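Carkine bench, Fodudbridge workshop
Notebook entry, May, opened 09:40
Subject: two-arm planner, handover of control between arms

Purpose of the session. The planner in the current Trorine build treats the two arms as independent until their swept volumes overlap, and then stops whichever arm has the lower priority. This has proved too cautious on small-object tasks, where both grippers are expected to work within a short distance of each other. The entry records the change to the scheduling layer and the first runs made with it.

Change made. The overlap test no longer uses one box per arm. Each link now carries its own capsule, and the wrist camera brackets have been given capsules of their own, having previously been left out of the model altogether. The cables are still not modelled. The check runs every 2 ms on the control computer, and the stop margin has been set to 50 mm between links. Between fingertips the margin is switched off while a shared task is active.

The task used for testing is the earbud case. One arm is to hold the open case steady and the other is to collect a bud and bring it across. The small dark items on the table are included so that the detector has something to reject. 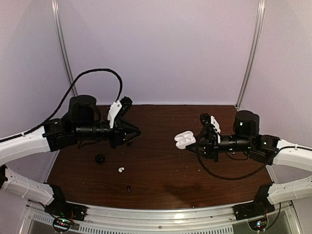 Rashti wrote in the margin of the shared log that switching off the fingertip margin is acceptable for this task but ought not to become the default, and asked what happens if the task flag is left set after a fault. The present answer is unsatisfactory: the flag is cleared by the task script, and a script that crashes does not clear it. The flag will be moved into the controller and given a time limit of 3000 ms, renewed by the script while it is running.

Perception. The case and the bud are both white and glossy, and the segmentation model merges them when they are close together. The threshold was left alone. Instead, the planner now holds the last confident pose of the case once the holding arm reports contact, and the detector is asked only for the bud.

Runs. The log holds 155 planning requests from the morning. The old overlap rule was replayed on the same requests for comparison, and it stopped an arm far more often, chiefly on the approach to the case. Two of the stops under the new rule are unexplained — both concern the left wrist camera capsule, and the bracket offset in the model file should be measured again before anything else is altered.

Outstanding: controller-side flag; left bracket offset; replay script to be merged into the Trorine tools branch. Bench left powered, arms in hold, 12:15.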